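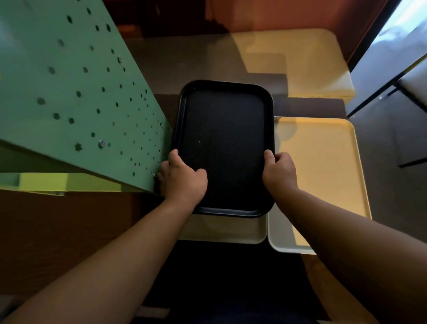
Protokoll der Besprechung zur Störung an der Tablettstation, Standort Unuldale, 2. November 2021

Anlass ist der Fehlgriff der Entnahmeeinheit Fukari beim Abstapeln. Die Einheit hat im Oktober in drei Fällen zwei Tabletts zugleich angehoben, im dritten Fall löste sich das untere während der Schwenkbewegung und fiel in den Gehbereich. Verletzt wurde niemand. Seit dem dritten Vorfall ist die Station im Automatikbetrieb gesperrt, die Tabletts werden von Hand umgesetzt. Gegriffen wird beidhändig an den Längsseiten, wie bei dem schwarzen Tablett über dem cremefarbenen; die Finger liegen dabei über dem Rand auf der Innenfläche. Der Greifer fasst dagegen nur von außen unter den Rand und hat keine Rückmeldung über die Stapelhöhe.

TOP 1 Befund
Die Instandhaltung hat das Fehlerprotokoll der Steuerung ausgewertet. In allen drei Fällen wurde Meldung 327 (Greifkraft außerhalb Toleranz) erzeugt, aber nur als Warnung eingestuft. Der Zyklus lief deshalb weiter. Die Einstufung stammt aus der Inbetriebnahme durch Halilović und wurde seither nicht geändert. Ob dies beabsichtigt war, ist den vorliegenden Unterlagen nicht zu entnehmen.

TOP 2 Ursache
Vermutet wird ein Zusammenhang mit dunklen Tabletts. Der optische Abstandssensor liefert auf matt schwarzen Flächen schwankende Werte, der Greifer fährt dann zu tief an. Für helle Tabletts liegt kein Fehlgriff vor. Der Betrieb weist darauf hin, dass dunkle Tabletts erst seit Oktober im Umlauf sind und der Vergleich daher begrenzt aussagekräftig ist. Ein mechanischer Verschleiß der Greiferbacken wurde geprüft und ausgeschlossen.

TOP 3 Sicherheit
Die Arbeitssicherheit beanstandet, dass der Schwenkbereich zum Gang hin offen ist. Eine feste Abdeckung wird gefordert. Die Instandhaltung hält einen Lichtvorhang für ausreichend – darüber bestand keine Einigkeit. Das Angebot von Dastano umfasst beide Varianten und wird bis zur nächsten Besprechung verglichen.

TOP 4 Beschlüsse
Meldung 327 wird als Fehler mit sofortigem Halt eingestuft. Zuständig: Steuerungstechnik.
Testlauf mit 500 Zyklen, gemischter Stapel, Schwenkbereich abgesperrt. Zuständig: Instandhaltung.
Bis zur schriftlichen Freigabe bleibt es beim Handbetrieb. Vor jedem Eingriff am Regal ist der Hauptschalter der Einheit zu sichern; Stillstand über die Bedientafel genügt nicht.
Halilović wird um Auskunft zur ursprünglichen Einstufung der Meldungen gebeten. Zuständig: Einkauf.

TOP 5 Verschiedenes
Der Handbetrieb bindet in der Spätschicht fast 2 Stunden zusätzlich. Die Schichtplanung ist informiert. Der Antrag auf eine zweite Ablage neben der Station wird vertagt.

Anlage: Auszug aus dem Fehlerprotokoll
Verteiler: Betrieb, Instandhaltung, Steuerungstechnik, Arbeitssicherheit, Einkauf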